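Como preparar a copa para um braço robótico (e o que perguntar antes de assinar)

Se a direção da sua empresa já decidiu que a louça da copa vai passar para um braço robótico, este guia é para quem vai conviver com ele. Escrevo depois de acompanhar a instalação na Pidlow, que serve 152 refeições por dia e contratou a integração à Metuteck. O folheto prometia "libertar a equipa". Convém ler essa frase devagar.

Passo 1. Meça o trabalho antes de o entregar
Anote durante 11 dias úteis quanto tempo se gasta a arrumar, a secar, a limpar a bancada e a ir buscar o que falta. Sem estes números, qualquer ganho anunciado em janeiro será o que o fornecedor quiser.

Passo 2. Fixe as posições
Escorredor, tabuleiro e pratos precisam de um lugar certo. Marque os cantos na mesa com fita fina e fotografe a disposição aprovada. Uma pessoa corrige um escorredor torto sem pensar; para o braço, a mesma diferença pode acabar num prato mal encaixado.

Passo 3. Teste a aproximação sem carga
Ponha a velocidade no mínimo e leve a garra até ao escorredor, sem prato. Observe a folga entre o dedo e o rebordo, e repita com o escorredor ligeiramente rodado. Só depois passe a um prato de cada vez.

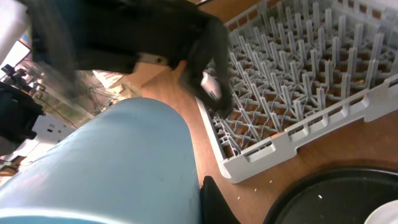

A ponta branca do dedo da garra junto ao canto do escorredor cinzento; em baixo, à direita, o tabuleiro preto com a borda de um prato.

Passo 4. Limpe entre ciclos
Migalhas na mesa e no tabuleiro continuam a ser tarefa humana. Escreva-a na folha de turno, com nome e hora. Na Pidlow ficou de fora do plano inicial e acabou feita por quem estivesse mais perto.

Passo 5. Registe as intervenções
Cada vez que alguém endireita um prato, recomeça um ciclo ou carrega no botão de paragem, conta. Usámos o Kekana para isto, mas uma folha de papel serve. Se houver mais de 4 intervenções por turno, pare e reveja as posições.

Passo 6. Negoceie as funções por escrito
Das 2 pessoas da copa, uma passou a vigiar a máquina. É um trabalho diferente, mais parado e com mais responsabilidade, e o salário ficou igual. Pergunte quem dá formação, quem responde por louça partida e o que acontece ao horário quando o braço avaria. A proposta concorrente, da Vindico, também não dizia uma palavra sobre isto.

Volte a medir os tempos do passo 1 ao fim de um mês, com as mesmas pessoas e a mesma folha, e inclua as horas de vigilância na conta.

Atualizado a 23 de março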